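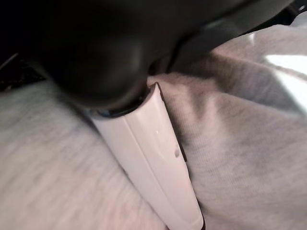

4.2 Spoken interludes and where they fall

Why do rap albums place spoken interludes in the first half so often? In our sample the main use of an interlude is to set up a speaker, and listeners need to know who is talking before the longer verses begin.

We coded 192 albums, which together hold 946 tracks with at least one spoken passage. A passage was counted as an interlude when it had its own track listing or when it ran past the end of the song it was attached to. Passages under the opening bars of a song were left out. Garrido's earlier coding scheme treated these as interludes too, and his totals are higher for that reason.

Of the albums released by Gorninov, most put the first interlude before track four. The Zosov albums are less regular. Several open with a phone message and then have no speech at all until the closing song, where the same caller comes back. We coded these as framing pairs. There were 59 framing pairs in the full sample, and they are found mainly on second albums.

Voicemail was the hardest category to settle. On Radu's second album, the messages are read by hired actors, but the liner notes list them as family recordings. We followed the notes and marked the entries as disputed — a choice that affects the totals for relatives but leaves the placement results unchanged.

Figure 4. Front-loading washing machine, wicker basket and two robot arms.
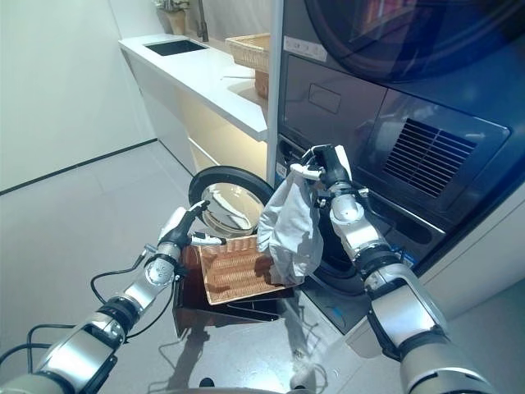
The second coder, Ignacio Garrido, worked from the streaming versions, where some interludes have been joined to the next song. Indari's debut loses four of its spoken tracks this way. We went back to the CD pressing for that album and used its track times. Deluxe editions were not coded, even when the added material included speech.

Agreement between coders was lowest for prayers and sermons, which may be sampled, performed by a guest or spoken by the artist. Both coders listened to these passages again in March and settled each one by discussion. Sampled sermons were then given a code of their own — the results for them are in Section 4.3.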